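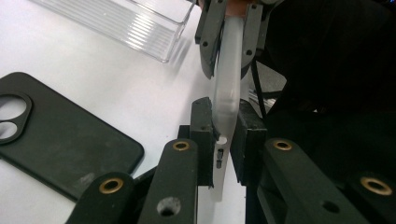 Cell 5: frosted plastic rod held in the fingers of the upper gripper, lower end between the jaw pads of the hand-held gripper.

ROLSKA – GEVDALE SITE
Minutes of the Cell Maintenance Meeting
Period covered: May and June
Meeting opened at 9:10 a.m.
Chair: Odette Guillot, Cell Operations
Minutes: Leif Blöndal, Maintenance
Also present: representatives of Tooling, Quality, Purchasing and the evening shift
Apologies: Safety (written comments received and read under item 6)

1. Minutes of the previous meeting

The minutes were approved with one correction. Under item 4, "left finger" should read "left jaw pad." The maintenance log for Cell 5 already carried the correct wording and was not changed.

2. Matters arising

2.1 The spare power supply ordered in April has been received and labeled. It is stored in the cabinet outside the cell. Closed.

2.2 The key to the controller cabinet is now signed out at the shift desk. The evening shift reported that the sign-out sheet had been moved twice without notice. The Chair asked that it stay on the hook beside the desk. Closed.

2.3 The question of who approves changes to the jaw-closing speed was carried over. See item 5.

3. Condition of Cell 5

3.1 Mr. Blöndal presented the maintenance report. The cell was stopped for planned work on two occasions in the period and for unplanned work on one. The unplanned stop followed repeated faults at the handover position, where the upper gripper presents the rod to the hand-held gripper. The cell was out of service for 58 minutes while the finger screws were checked and the reference position was taught again.

3.2 Two of the finger screws on the upper gripper were found below the required torque. Both were removed, cleaned and refitted with fresh thread locker. The remaining screws were checked at the same time and were within limits. Mr. Blöndal noted that the previous check had been signed off on time, and that he could not say from the record when the screws had started to back out.

3.3 The representative of Quality asked whether parts handled before the stop had been held. It was confirmed that they had been set aside and inspected, and that 16 rods were rejected for marks on the surface. The rejected rods have been kept in the quarantine rack until Quality signs for their disposal.

3.4 The meeting discussed whether the marks came from the fingers or from the supplier's packaging. Tooling considered that the marks were too short and too close together to have come from packaging. Quality did not wish to rule out either cause until the rods had been looked at under magnification. It was agreed that no letter would be sent to the supplier at this stage.

Action: Quality to examine the rejected rods and report to the next meeting.

4. Hand-held gripper

4.1 Tooling reported on the linkage bars and their brass grommets. The grommets had been cleaned and checked for play with the gripper unloaded. One grommet on the left side showed slight movement when the bar was pressed sideways. It remains within the limit given in the Ketilsson service sheet held by the department and was left in place.

4.2 The interval for checking the grommets was set when the gripper was used on a single shift. Tooling proposed an interval based on cycles in place of calendar time, and suggested 700 cycles. The evening shift supported the change but pointed out that the cycle counter resets when the controller is restarted, so that the figure on the display cannot be relied on by itself. After discussion it was agreed to adopt the interval for a trial period and to write the reading in the log before every restart.

4.3 The jaw pads were inspected. No replacement is required. The evening shift asked that the pads be wiped with a dry cloth only. A cleaning fluid had been used on one occasion and had left a film, after which the rod slipped during the test lift. The work instruction does not mention cleaning fluid in either direction and will be amended.

4.4 Purchasing advised that replacement grommets are available only in sets. One set is on the shelf. The meeting agreed to order a second, to be charged to the maintenance budget.

Action: Tooling to amend the work instruction for the jaw pads. Purchasing to order one set of grommets.

5. Alignment procedure

5.1 Ms. Guillot introduced the revised alignment procedure, drafted with Tooling after the unplanned stop. The existing procedure asks the technician to judge by eye whether the rod hangs straight before the jaws are closed. Ms. Guillot observed that a rod can hang at a slight angle from the upper gripper, and that two technicians will not always agree on what is acceptable.

5.2 The revised procedure was read and accepted in the following form:

(a) Set the cell to manual mode and confirm that the speed limit is active.
(b) Check that the upper end of the rod is fully seated in its fitting before closing the fingers.
(c) Bring the rod down between the open jaw pads. Stop before it touches either pad.
(d) Compare the gap on each side with the feeler gauge. Correct the position of the upper gripper only. Do not push the rod by hand.
(e) Close the jaw pads at reduced speed and confirm that the rod does not shift in the fingers.
(f) Save the position, open the jaws and repeat from step (c) once.
(g) Record the result and the name of the technician in the log.

5.3 The evening shift asked whether step (f) was needed after a simple change of rod. The Chair ruled that it applies after any work on the fingers, fitting or jaw pads, and may be left out when only the rod has been changed.

5.4 On the matter carried over from 2.3, it was decided that changes to the jaw-closing speed require the approval of Maintenance and must be written in the log with the old and new values. Tooling asked that its disagreement be noted. In its view, small changes made during setup should remain with the setter – as they do on the Estia line.

Action: Ms. Guillot to issue the revised procedure. Mr. Blöndal to brief both shifts.

6. Safety

6.1 The written comments from Safety were read. Safety has no objection to the revised procedure, provided that step (a) is carried out before anyone reaches toward the jaws. Safety further asked that cables at the upper gripper be included in the visual check at the start of each shift. Agreed.

6.2 Safety drew attention to the enabling switch, which two members of the evening shift have described as stiff. Mr. Blöndal will test it and replace it if the force is outside the limit.

Action: Mr. Blöndal to test the enabling switch and add the cables to the shift checklist.

7. Training

Two technicians have completed training on the cell. A third has completed the classroom part and is waiting for a supervised alignment. The Chair asked that this be done using the revised procedure.

8. Other business

8.1 Purchasing asked departments to use the current order form. Orders on the old form will be returned.

8.2 Quality asked for a second magnifier for the inspection bench. Referred to the budget meeting.

9. Next meeting

The next meeting will be held in July at 9:10 a.m. in the same room. Items for the agenda should be sent to Mr. Blöndal.

The meeting closed at 10:25 a.m.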